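Restoring a Single Table from a Full Database Backup

A full restore is the wrong tool when one table has been damaged and the rest of the database is healthy. The procedure below extracts the table into a scratch instance and copies it back. It was written for PostgreSQL with custom-format dumps produced by pg_dump.

Before you start

You need read access to the backup volume, a scratch server running the same major version as production, and free disk equal to at least twice the size of the table and its indexes. Our reference case is a table named stock_item in the Drastgate catalogue database, with 3478 rows and 20 columns.

Step 1. Stop writes to the table

Revoke INSERT, UPDATE and DELETE from the application role. Leave SELECT in place unless the damaged rows are being shown to customers. Record the time of the change in the job log.

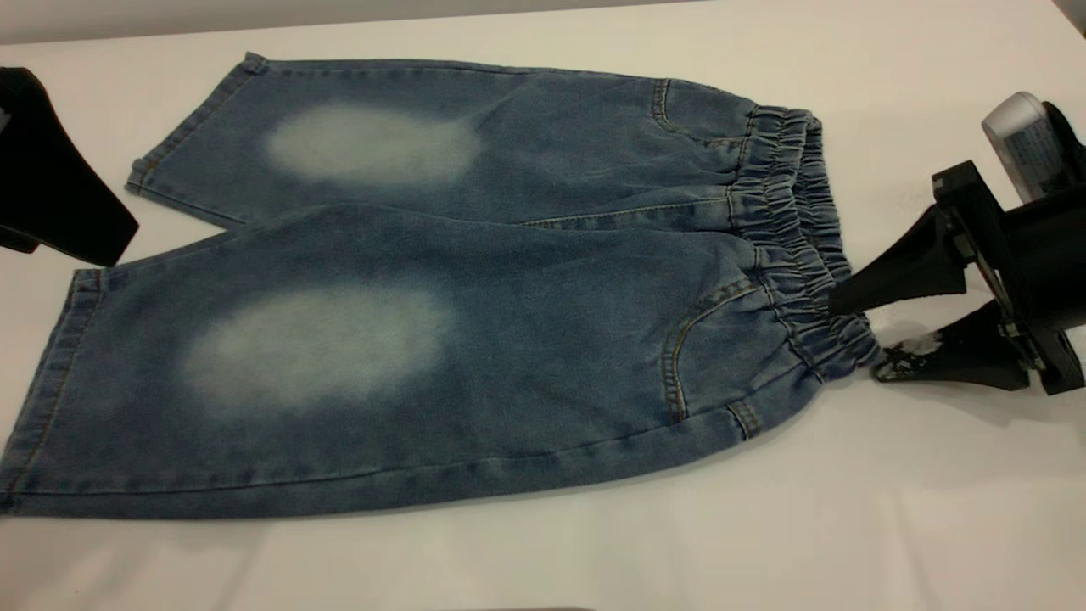 Check which columns are affected before choosing a dump. A fault confined to one text column can often be repaired with an UPDATE joined to the restored copy, leaving the other columns alone. In the catalogue database the description column is free text, and an entry such as "child's jeans, light-wash blue denim, elasticated waist, faded patch on each leg" cannot be rebuilt from the product code. Numeric and foreign key columns can be compared against the order tables.

Step 2. List the dump contents

Run pg_restore with the --list option and send the output to a file. Search the file for the table name. You should find separate entries for the table definition, the table data, the indexes and any constraints. If the data entry is missing, the dump was taken with --schema-only and you need an earlier one. 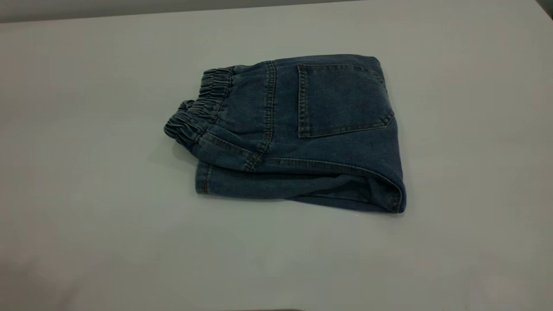
Folded denim pants, elasticated waistband at left.

Step 3. Restore to the scratch server

Create an empty database and run pg_restore with --table=stock_item and --no-owner. This option does not bring indexes or dependent objects across. For a table of this size that does not matter. Above 400 GB, build the primary key index before running any comparison.

Step 4. Compare

Count rows on both sides, then join on the primary key and list the rows that differ. In the reference case 461 rows differed, all in the description column.
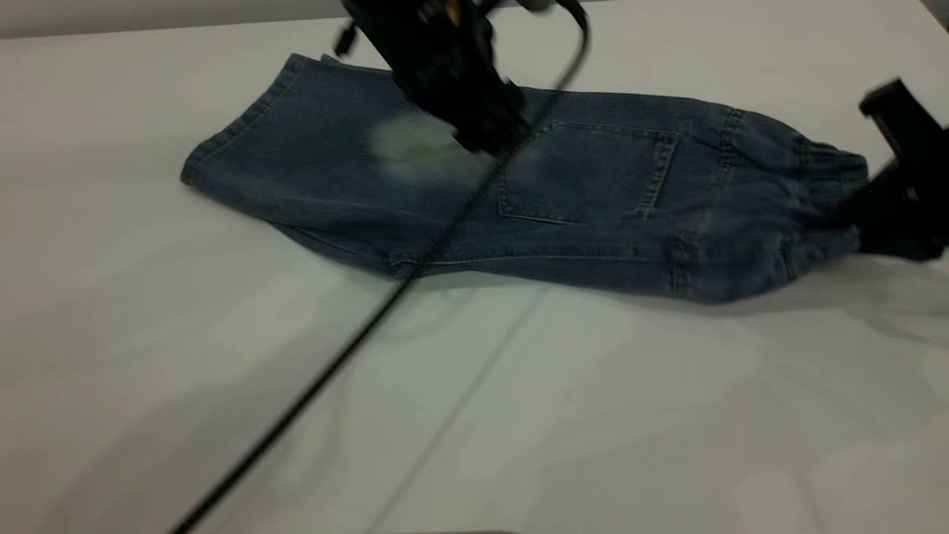 Rows present in production but absent from the scratch copy were normally added after the dump and must be kept. Rows present only in the scratch copy need a decision from the data owner, who for the catalogue is Soon-im Heo.

Step 5. Copy the rows back

Export the differing rows with \copy, load them into a staging table in production, and run the UPDATE inside a transaction. Check the reported row count against Step 4 before you commit. If the two figures disagree, roll back and repeat the comparison.

Step 6. Re-enable writes

Grant the revoked privileges, run ANALYZE on the table and drop the staging table. Keep the scratch database until the next full backup has been verified.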